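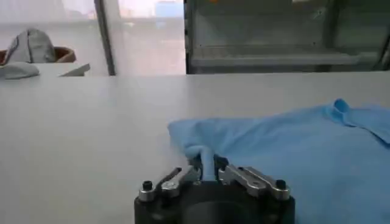
Can a student robotics team teach an arm to fold a shirt in one semester? Sort of, if you are generous about the word fold and patient about the word shirt.

Projects > Student Clubs > Cadley Robotics Club > Gallery

Gallery: The Laundry Project

December 22, 2021

The club's proposal promised a "household-ready folding system" by February. I advised against that phrase and lost. Since September the team has logged 146 attempts, and the log is more useful than the proposal. Cloth is miserable stuff to program for. A block stays the shape you left it in.

Light blue shirt, white table, fingertips closed on one narrow fold. Getting hold of the fabric is the part I would call progress. Knowing which bit of the shirt you have hold of is another matter, and the Skokora code still guesses.

Of the 146 attempts, 9 ended in something the team scored as a fold. I would have passed 2. We have agreed to publish both figures until somebody writes down what a fold is.

Next term: sleeves. I remain to be convinced.

Text by Delyth Llewellyn, club adviser

Print this page | E-mail this page

Related galleries
Watkins Hall Open Lab
Line Followers, First Meeting
Dralto Bridge Challenge: Practice Runs
Soldering for Beginners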